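Sorting and Storing Fruit in the School Kitchen
Group 4, Food and Environment

Our question was how much fruit the school kitchen at Pevstead throws away, and whether storage makes a difference. The kitchen building dates from 1897 and the pantry has no cooling, so in warm weeks the fruit sits at room temperature.

In February we bought 200 pieces of small citrus from the Lindemann market. Ten were already soft on the first day and we left them out, so we started with 190. Half went into the pantry in closed crates. The other half went into the cold room on open trays - one layer only.

Every Friday we took out anything with mold or broken skin. At the end 98 pieces were still good, most of them from the cold room. The crates did badly at the bottom, where the weight had split the peel.

Our teacher, Volker Brinkmann, pointed out that we never measured humidity. We agree this is a weak point. We also did not test tomatoes, which the kitchen buys in larger amounts - another group could do that.

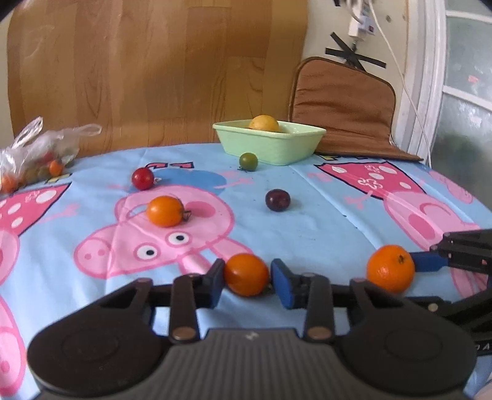
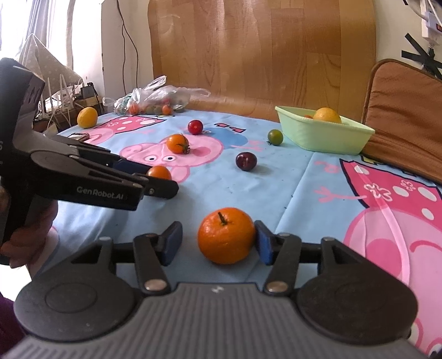

Small orange fruit on the table, citrus and what looks like tomato.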